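Herton Kitchen Notes - README

What is in this folder

These are my notes about the sink side of one kitchen: the counter, the two basins, the rack, and the small loose parts that collect next to them. I started in September, when I moved my plates and cups to the right side of the sink and wanted to remember which arrangement was comfortable. The notes grew, and now other people in the building use them also, so I try to keep them in order.

There are 34 text files, one for every arrangement I tried. Each file has a short title, the position of things on the counter, and a few lines about how the washing went. The file called parts.txt is different. It is a list of small parts with their names, as far as I know them.

Names of the parts

I had much difficulty with the names. In my language we have one word for nearly every small piece of plastic, and in English there seem to be many: tab, clip, cap, catch, block. I decided to write "tab" for a flat grey piece and to change it later if somebody gives me a better word.

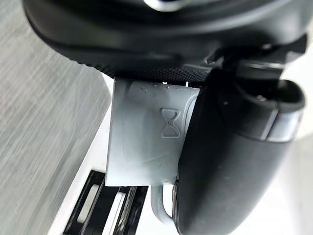 Ghazala Ghauri wrote to me that "tab" is fine for her, but she would like the list to say also where each piece is kept, as she spent a whole Sunday morning looking for the spare cap of her drain and it was in the cutlery drawer. I agreed, and parts.txt has now a second column, "kept in". For 12 of the parts this column is still empty. Please fill it if you know.

How the files are written

Left and right are always as you stand in front of the sink. "Large basin" is the left one and "small basin" is the right one. "Far end" means the end of the counter at the window side. I do not write distances in inches.

The files with the letter K in the name are about the Karico arrangement. I gave this name to it myself, after the street. In this arrangement the rack stays in the small basin all day and the counter to the right is kept free for chopping and for cooling bread. Papers, knobs and other little things may go only to the far end.
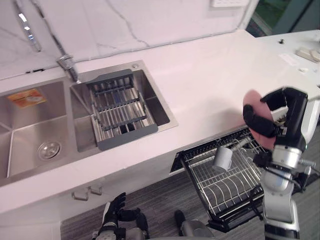

The Niazi arrangement is the opposite: rack on the counter, both basins free. It is better for big pots and worse for bread. I used it for a few weeks and came back, but two families upstairs prefer it and their remarks are kept in the same files, under mine. I did not correct their spelling.

Adding a part

Write one line in parts.txt for each part. First the name, then the colour, then any sign or mark on it, then where it is kept. Marks are useful when two pieces are nearly the same, so please look at the flat face and write what you find - a line, a letter, a scratch. If you do not know what the sign means, describe its shape in plain words. Metal pieces which are joined to a plastic one go in the same line.
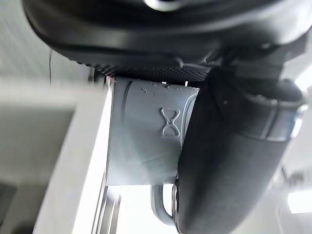
Light grey plastic block with a raised hourglass sign and a U-shaped metal loop.

Known problems

- Files 3 and 8 describe nearly the same arrangement. I will join them.
- The words "faucet" and "tap" are both used. I prefer tap.
- The old list, under the name Coltska, has around 40 parts which are not moved to parts.txt yet. Some of them are there twice.
- No file says anything about the cupboard under the sink.

Use

You may copy the notes and change them for your own kitchen. If you change parts.txt, keep the older names in brackets, so that people who learned them can still find their line.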